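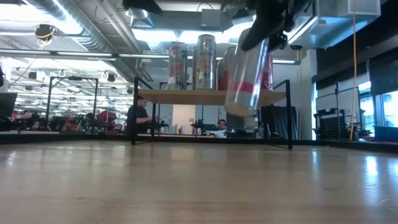 One visitor to the February demonstration wrote afterwards that the arms were interesting enough, but that she would have learned more if she had been allowed to bring her own stock and watch them try to shelve it. Several other firms made the same point on their feedback sheets. The next open day has been planned on that basis, and we are looking for participants.

Call for participants: shelf handling open day, Givthorpe

Arkitz invites applications from shops, wholesalers, vending operators, canteens and small warehouses to take part in a working demonstration of robot arms at our Givthorpe site. The subject is the picking and placing of drinks containers and similar light goods on open shelving.

Participants bring goods, state a task, and stay at the bench while the task is attempted. This is a working session with an audience, and some tasks will fail.

What the day consists of

The morning is given over to set tasks, which are the same for every group. They are: placing a container on a shelf board next to others already standing there, taking one from a row, and moving one from the table top to the board. Metal cans and clear plastic containers are both used. Clear plastic is included because it is harder for the cameras to find, and a thin wall gives way under a grip that a full can will take without marking.

The afternoon is for participants' own tasks. Each group has a bench and an operator. The operator will agree the task with you in writing before the first attempt, including what counts as a success. A container that ends up on the board but lying on its side is normally recorded as a failure. If your business would accept it, say so on the form and it will be recorded accordingly.

There will be a short talk on grip force and approach angle before lunch. The slides will be sent to participants and need not be copied down.

Who should apply

We would like people who handle the goods themselves. A manager is welcome to come too, but at least one member of each group should be someone who fills shelves, loads machines or packs orders as a regular part of the job. No knowledge of robots or programming is needed. Applicants who do have such knowledge should mention it, so that we can mix the benches sensibly.

Groups are limited to two people. We have room for four groups in the afternoon session. Unsuccessful applicants will be offered a viewing place for the morning, which does not include bench time.

Applications from the Sesness area are particularly welcome, as few firms from there were able to attend in February. A shared minibus from Sesness will be arranged if there is demand. Please tick the box on the form.

Goods

Please keep to the following limits. They are set by the gripper and the shelf frames and cannot be relaxed on the day.

Weight: no single item over 600 grams, including contents.
Condition: sealed or empty. Part-filled open containers will be refused.
Material: metal, plastic or card. No glass in the afternoon session.
Surface: dry, and free from grease or loose film. Printed labels are acceptable. Labels that are peeling should be removed or stuck down.
Quantity: bring enough of each item to allow for damage. Crushed or dropped goods are not replaced and their cost is not refunded.

Items outside these limits can be brought for discussion, but will not be put on the bench. Groups that are unsure about an item should send its weight, widest diameter and height with the application. A photograph with a ruler in it is also useful. If the item tapers, give the diameter at the top as well, as grips are often taken there.

Shelving is supplied by us. It consists of wooden boards on black metal frames, set on a table. If your own shelving has a lip, a rail or a divider, please tell us, because none of ours has. It may be possible to fit a temporary lip to one board - this depends on the fixings and is not guaranteed.

Conduct at the bench

The operator decides when an arm may move. Participants stay behind the marked line during an attempt and may come up to the frame only when told that the arm has been stopped. Do not reach in to catch a falling item. Loose scarves, lanyards and long necklaces must be taken off before entering the work area, and long hair tied back.

Attempts are recorded by fixed cameras. The recordings are used to review grips and placements, and participants may be visible or audible in them. A consent form will be sent with your confirmation and must be returned before the day. Anyone who prefers not to be recorded can attend the talk and watch the set tasks from the viewing area, which the cameras do not cover.

Participants may take their own photographs of their own bench. Please ask before photographing anyone else's goods or anything shown on a monitor.

Results

Each group will receive a sheet listing every attempt at its task, the outcome, and the operator's note on the cause where one could be identified. These sheets are not shared with other participants. A general summary without company names will be published by Arkitz.

The sheet is a record of a small number of attempts on one afternoon. It should not be used as a measure of what an installed system would do, and we will not quote for installations at the event.

Payment and expenses

Each group taking part in the afternoon session receives a single payment of £400 towards staff time. Travel is not paid separately. Morning viewing places are free and unpaid. Lunch is provided for both.

Getting there

The event is held in the Abdelaziz Building, Givthorpe. The work area is on the ground floor, with level access from the loading side. Goods should be brought to the loading door and not through reception. Parking on that side is for unloading only. Lighting in the work area is bright, with daylight from large windows as well as ceiling lights, and visitors who are sensitive to glare may wish to bring tinted glasses.

How to apply

Complete the form on the events page. You will be asked for:

the name and type of business
who would attend, and what each person does
the items you would bring, with weights and dimensions
the task, in one or two sentences
how the task is done by hand at present
any access or dietary needs

Please describe the task plainly. "Put the can in the gap between two others without moving them" is a good description. "Improve replenishment" is too general for an operator to work from.

Applications close on 30 September 2021. Places are given according to the range of tasks and goods across the groups, and order of arrival is not considered. Applicants will be told the outcome by email, and dates for the session will be agreed with the chosen groups.

Questions about goods or access can be sent through the contact link on the same page - put "Givthorpe open day" in the subject line.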